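Why Does a Sponge Work Better Than Your Finger?

I have washed a lot of plates in my life, and for years I never once thought about the sponge. It was just the squishy thing by the sink. Then one evening I tried to get a blob of dried egg off a plate with my thumb (I was too lazy to walk across the kitchen) and I rubbed and rubbed and the egg just stayed there. I got the sponge, gave it two wipes, and the egg was gone. So I started reading about sponges, and now I can't stop talking about them!

First, let's look at what a sponge is made of. Mostly it's holes. If you cut one open — ask a grown-up before you do this, and please use an old one — you'll see that the inside looks like bread. There are big holes, little holes and tiny tunnels joining them together. The solid part is only the thin walls in between.

Those holes are what make a sponge so good at holding water. When you dip it in the sink, water creeps into the tunnels and clings to the walls. Water likes to stick to things, and it likes to stick to itself too, so it hangs on in there even when you lift the sponge up. Squeeze, and the tunnels get squashed flat and the water has to go somewhere. Usually down your sleeve, in my case.

Now for the wiping part. A plate looks smooth, but food grabs onto it in all sorts of ways. Sugar goes sticky. Egg dries like glue. Butter and oil spread out in a thin, slippery film that water alone just slides over. To get them off, you need to push on them sideways, and scientists have a word for the force you get when two things rub together: friction.

Your finger is smooth and soft and only touches a little bit of the plate at a time. A sponge has hundreds of tiny edges, one around every hole on its surface. Each edge gives the food a little scrape as it goes by. And a sponge bends! Press it on a plate and it goes flat in the flat part, then curves up where the rim curves up.

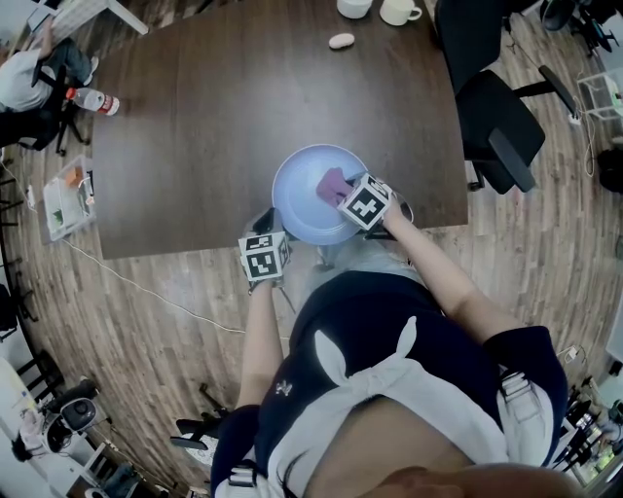
Sponge meets plate: a pinkish-purple sponge pressed against a light blue plate.

Press down a bit harder and you get more friction. You can feel this for yourself with a dry sponge on a dry table. Slide it along gently and it skates. Lean on it and it drags. Then wet it, add one drop of dish soap, and try again. Whoosh! It slides much more easily, even if you push.

Wait a minute, you might say. If soap makes things slippery, doesn't that spoil the scraping? I wondered about that too. The answer is that soap is doing a different job. Soap is made of very, very small bits, much too small to see, and each bit has two ends. One end loves water. The other end can't stand water but loves grease. So the grease-loving ends all dive into the butter, the water-loving ends stay out in the water, and the butter gets broken up into little drops that float off when you rinse. The sponge stirs everything up and the soap carries the grease away.

Try it at home

You'll need two old plates, a spoonful of butter, a sponge, dish soap and some warm water.

Smear half the butter on each plate. Wipe the first plate with the wet sponge and no soap, and do 40 wipes. Run your finger over it. Greasy, isn't it? Now rinse the sponge really well, put one drop of soap on it and wipe the second plate. Stop every few wipes and feel it. I got mine clean long before I reached 40, but your butter might be different from mine, so write down your own number.

You can also find out how much water your sponge can hold. Weigh it dry on the kitchen scale, dunk it, let it stop dripping, and weigh it again. Mine had 176 grams of water in it, and I nearly dropped it on the floor on the way to the scale.

A word about old sponges

All those lovely holes have a bad side. Crumbs get stuck in them, and germs enjoy a warm, damp place with snacks. Squeeze your sponge out when you're done and stand it on its edge so that air can get in. If it smells funny, it's time for a new one.

Next time I'll tell you where bubbles get their colors. Save your dish soap!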